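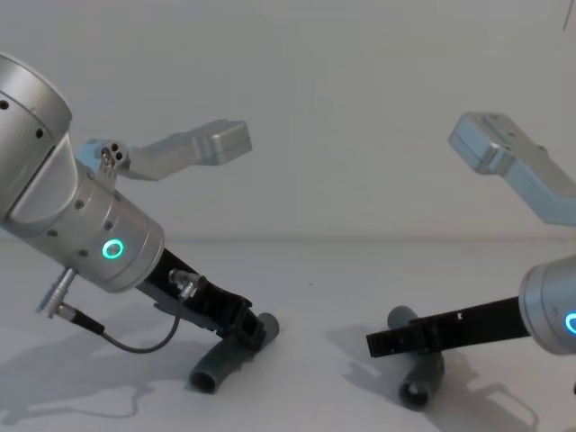 2 min read

4. Filing a complaint about city services in the Brorham portal

Before you start, keep your street address and your e-mail ready. The form closes after 50 minutes without activity, and the text you typed is not saved.

1. Open the Brorham resident page and choose "Report to the city".
2. Select your district. If you live on the border of Cosgrove and Anska, select the district which is written on your water bill.
3. Choose the department. For complaints about police conduct, choose "Oversight office" and not "Police front desk" - the front desk handles only lost property and permits.
4. Write what happened, in 500 words or less. Give the place and the hour if you know them.
5. Attach papers if you have them. The portal accepts up to 6 files.
6. Press "Send" and write down the case number.

Note: Council members do not see your name unless you tick the box "Share with my representative".

Caution: Do not send the same complaint two times. The second one gets a new number, and the answer can be delayed for both.

If the case number does not appear, call the help line at extension 1838 and ask for Mereana Trevaskis or Jarrah Nepia. They can find the case by your e-mail.

Section last changed: 9 January 2026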